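Rillell Recorder: Set-up Guide
Section 2. Recording examples for the plug task

Last updated: 9/6/24

1. Clear the table and place the power strip within reach of the arm. Wipe the white top before the first take.

2. Start the Rillell recorder and choose the Resby profile. Check that the wrist view is live. 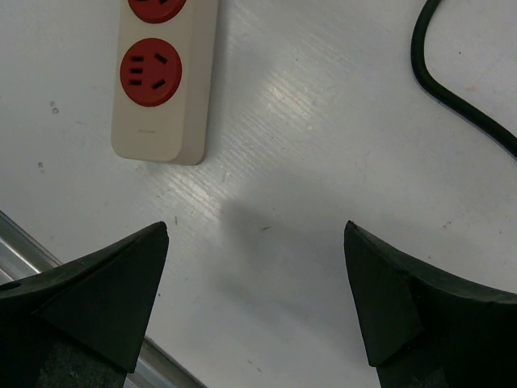
3. Set the start pose. The fingers should be open, with bare table between them and the strip ahead. A red socket face must be in full view, with its slots clear of glare. If a band of reflected light crosses the socket, turn the lamp before you record.

Note: Small specks on the table do no harm. Keep them in the set.

4. Press Record, then guide the arm to the charger and close the fingers slowly. 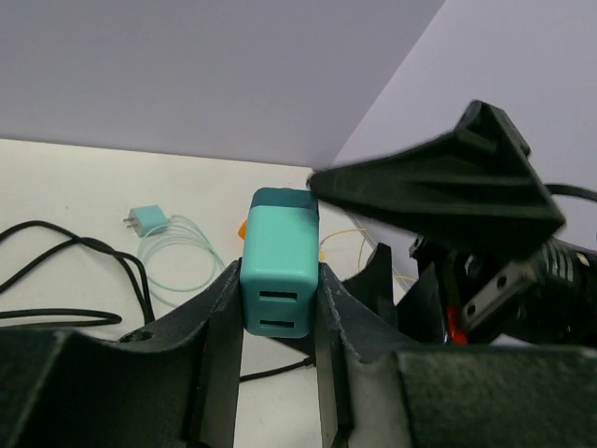
Photo: Messina workshop / Rillell

5. Check the grip. The fingers should press on the left and right sides of the charger, with both USB ports facing the wrist camera. Press Save to keep the take or Drop to discard it.

6. Repeat until you have 300 saved takes, then export them to Cevar for training.

Caution: Keep the strip unplugged from the mains throughout. Keep hands away from the fingers while the arm is live.

Contact | © Rillell | Back to top

We use cookies to remember your settings. Accept / Manage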